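Gritum Housing Retrofit, Plingate District
Progress report to the Selvanayagam Fund
10/01/2018
Prepared by Malsha Munshi

1. Work completed
Loft insulation is finished in 76 homes. Wall surveys are complete on the north side of Plingate, and the south side will follow once the access letters are returned. Air leakage tests were repeated in 14 homes where the first readings fell outside the expected range. Sandro Tedesco has checked the second set and accepted all but 3, which will be tested again.

2. Tenant storage
Loft work requires stored items to be moved down into bedrooms and hallways. The revised guidance asks tenants to empty low furniture near outside walls before the crew arrives.
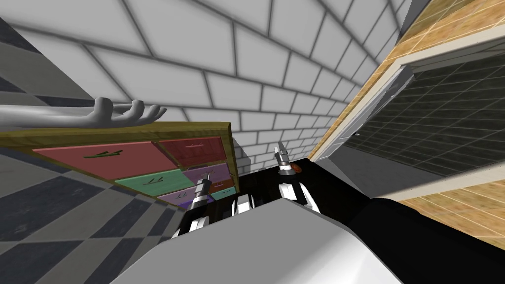
Figure 1. Low dresser with colored drawers, near a white brick-patterned wall (rendered view).

Missed appointments have fallen since the guidance was mailed in August. Kastriot Kos will report the final count with the next claim.

3. Budget
Spending is within the approved total. Disposal of old insulation cost about $700 more than planned, and the difference was met from the contingency line.

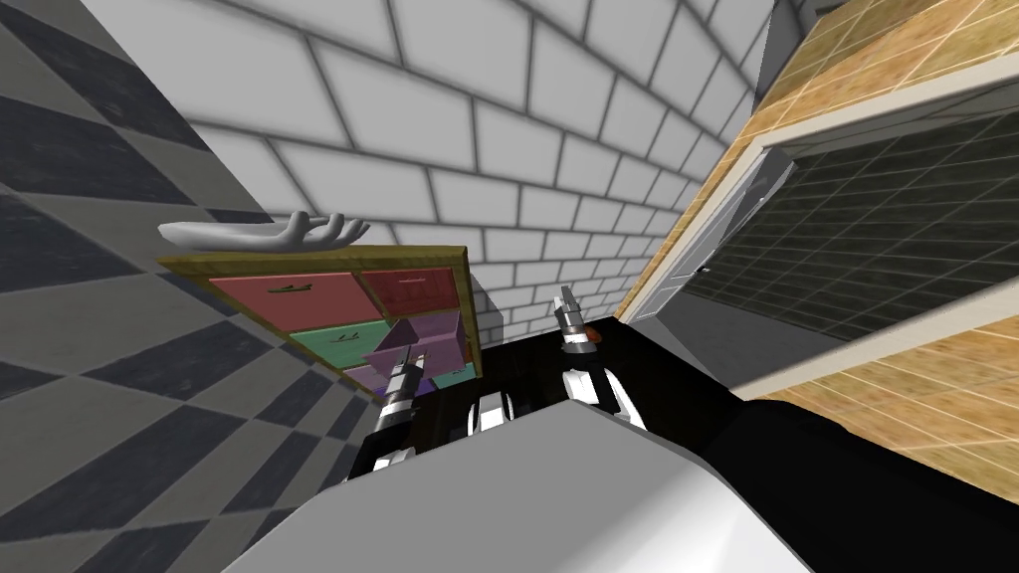 No change to the grant amount is requested. Shafiq Uddin is renegotiating the disposal rate with Gondham, and the new rate will apply to the south side only.

4. Next period
South side wall surveys, remaining leakage tests, and the draft maintenance schedule.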